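Stockgare

Als Stockgare (auch Teigruhe in der Masse) bezeichnet man in der Bäckerei die Gärphase zwischen dem Ende des Knetens und dem Aufarbeiten des Teiges. Der Teig bleibt dabei ungeteilt in Kessel oder Wanne. Davon zu unterscheiden ist die Stückgare, die nach dem Formen der einzelnen Teiglinge einsetzt.

Vorgänge im Teig

Während der Stockgare setzen Hefen vergärbare Zucker zu Kohlendioxid und Ethanol um. Mehleigene Amylasen bauen geschädigte Stärke ab und liefern Maltose nach. Parallel quellen die Mehlbestandteile weiter, das Klebergerüst entspannt sich und wird dehnbarer. In Teigen mit Sauerteiganteil kommt die Säurebildung durch Milchsäurebakterien hinzu. Bei fettreichen und stark gesüßten Teigen, etwa für Zöpfe, verläuft die Gärung langsamer — hoher Zuckergehalt entzieht der Hefe Wasser.

Temperaturführung

Die Teigtemperatur ist die wichtigste Stellgröße. Bei der kalten Führung ruht der Teig über Nacht bei 3 bis 9 °C, der Hefeanteil wird entsprechend verringert. Warme Führungen arbeiten deutlich darüber; ab 31 °C nimmt bei Weizenteigen die Klebrigkeit zu, und die Aufarbeitung wird erschwert.
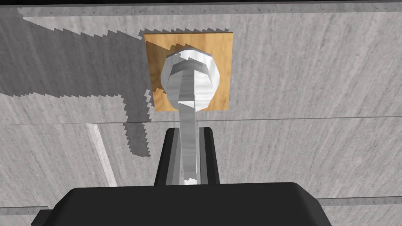 Léonie Gilbert wendet ein, feste Zeitangaben seien bei kalter Führung wenig brauchbar, weil größere Teigmengen im Kern erheblich langsamer auskühlten als am Rand. Sie empfehle, die Kerntemperatur zu messen und den Teig in flache Wannen zu verteilen. In der Handwerksbäckerei Chevalier wird so verfahren: Auf 1000 g Mehl entfallen dort 3 g Frischhefe, der Teig wird am Abend angesetzt und am Morgen aufgearbeitet.

Dehnen und Falten

Weiche Teige werden während der Stockgare mehrfach gedehnt und gefaltet. Die Behandlung strafft das Klebergerüst, gleicht Temperaturunterschiede aus und verteilt die Gasblasen. Lionel Charpentier unterscheidet zwischen dem Falten in der Wanne und dem Falten auf der Arbeitsfläche; letzteres führt zu stärkerer Entgasung. 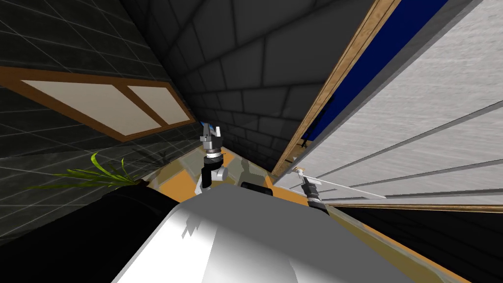
Woran erkennt man das Ende der Stockgare? Maßgeblich sind Volumenzunahme, eine leicht gewölbte Oberfläche und sichtbare Gasblasen am Wannenrand; die Uhrzeit dient nur als Anhaltspunkt.

Über- und Untergare

Zu kurz geführte Teige sind straff, reißen beim Formen und ergeben Gebäcke mit dichter Krume. Bei zu langer Führung bauen Proteasen das Klebergerüst ab, der Teig verliert Stand und bräunt wegen fehlender Restzucker nur schwach.

Siehe auch: Autolyse, Stückgare, Vorteig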